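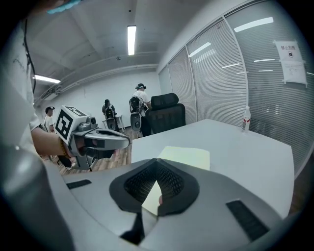
Sorting grandma's letters - by date or by person?

Search all topics... Go

Jozefína Kuruc
Hi all! I've just inherited 156 letters from my grandmother and I'm over the moon. Most are from her sister, a few are from a pen pal in Worutetti, and plenty have no date at all. Do I put them in date order or keep each writer together? I want to start Thursday and I can hardly wait!

Dagim Tsegaye
By person, for sure! You get to hear one voice all the way through, and the undated ones start falling into place once you know what people were fussing about (my great-aunt's goat got me through a whole winter of letters).

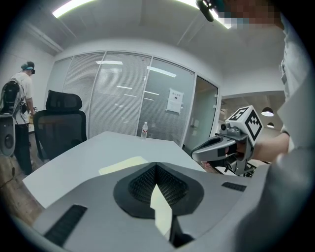 Pencil a number lightly on the back of each letter before you move anything, and write the same number in a notebook. I did 134 this way and could always put them back how I found them. Take one sheet out at a time on a big clear table. A pale sheet on a white top like the one in the photo is easy to lose track of, so I lay down a dark cloth first. And drinks go at the far edge with the cap on, same as that water bottle - or better yet, in another room!

Ľudovít Murín
date order. done

Sowmya Iyer
I do both! Folders by person, then by date inside, with the undated ones at the back. Go for acid-free folders if you can, and take off any metal clips before you put things away for good, as they can rust and leave marks. Have fun with the pen pal, I'd read those first!
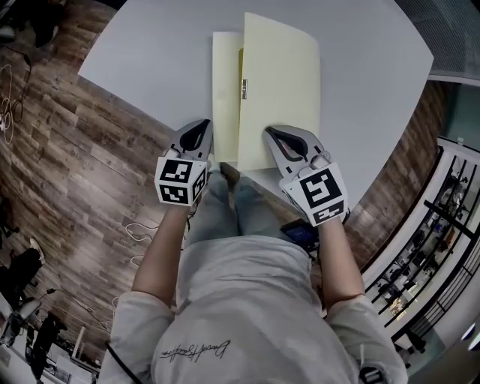 Pale yellow folder with a small metal clip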